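From: Kerttu Heiskanen
To: Esthorpe Recorders list
Date: 7 Feb 2022
Subject: Re: [recorders] Squeaky low notes on the bass, and what to play next

Benedikt Stöckli wrote:

> Hello all,
>
> I finally got the bass home and I can't get a clean low F out of it
> to save my life. It starts fine, then after a few minutes it cracks
> up into a squeal. Low G is a bit better. My tenor doesn't do this at
> all. Is it me or the instrument? I bought it used and the last owner
> hadn't played it in years.
>
> Also, does anyone have ideas for the spring program? I have the
> Prodeo book here and could copy out parts, but most of it looks like
> it wants five players and we are usually four.
>
> Benedikt

Hi Benedikt, hi everyone,

Oh, I'm so glad you bought it! We have needed a real bottom line since December, when I was faking it on the tenor and everything sounded like it was floating off the ground.

About the low F. My first guess is a leak, and my second guess is that you are blowing it like a tenor. I did exactly the same thing for my whole first winter. The bass wants lots of air but slow air, like fogging up a window. If you push, it jumps. Try starting the note with a very soft "doo" (softer than you think, then softer again) and hold it while you count to 20. If it stays put, the instrument is fine and your tongue was the problem.

If it still cracks, check the pads. Take the foot joint off, close the key with your finger, cover the bottom end with your palm and blow gently into the top. You should feel it stop dead. If you can hear a little hiss near the key, the pad has gone hard, and on a bass that sat in its case for years I would not be surprised at all. Mine had a pad like a dried pea. I took it to Lahtinen and they put in a new one while I drank a cup of coffee, and it was like getting a different instrument back.

The other thing is the joints. The cork or thread shrinks when nobody plays it. If the foot wobbles even a tiny bit, wrap some waxed thread around the tenon, just a few turns, and try again. Don't use tape, it leaves a gummy mess (ask me how I know).

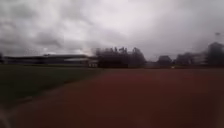 And please don't play it for hours in the first weeks, even if you love it. If it's a wooden one that has been resting, it has to get used to breath again. I kept a little chart on the fridge: ten minutes a day for the first week, then fifteen, then 20, and so on. Swab it out every time. Warm the head joint under your sweater before you start, that helps more with the clogging than any of the drops I have bought.

Now the program, which is the fun part! I went through the Prodeo book last night with a pencil and stayed up much too late. You're right that most of it is in five parts, but there are more four-part pieces hiding in there than you'd think. Number 86 is a pavan and it is gorgeous, all slow chords with the bass walking down at the end of each section. It never goes below G until the last line, so it would be a kind first piece for you. Number 111 is the fast one that follows it, in three, and I'd love to do them as a pair without a break.

There's also the fantasia that starts with the alto alone. It is harder, and the middle page has a spot where everybody is off the beat at once - we would need to clap it first. But when it locks together it's the best feeling in the world. I played it years ago at the Kirkance summer week and I still hum the tenor part when I do the dishes.

For the five-part ones, I tried leaving out the second tenor and it mostly leaves holes. The exception is the little galliard near the back, where the second tenor only doubles things. We could do that with four and I don't think a soul would miss it.

If you copy parts, could you make them a bit bigger than the book? Last time I had to lean in so far I was nearly playing the music stand. And please put the page turns at the rests if you can, especially for the bass, because you will need both hands down there.

One more idea: let's tune to the bass from now on, and not to my alto. It has the least room to move, and if the rest of us listen down, the chords get so much sweeter. We could start each evening with one long open fifth, bass and tenor first, then the rest of us sliding in on top. It feels silly for a minute and then your whole skull buzzes.

Let me know what happens with the pad test, I really want to hear. And bring the bass next time even if it squeals!

Kerttu

--
Esthorpe Recorders mailing list
To leave the list, send a blank message with "unsubscribe" in the subject line.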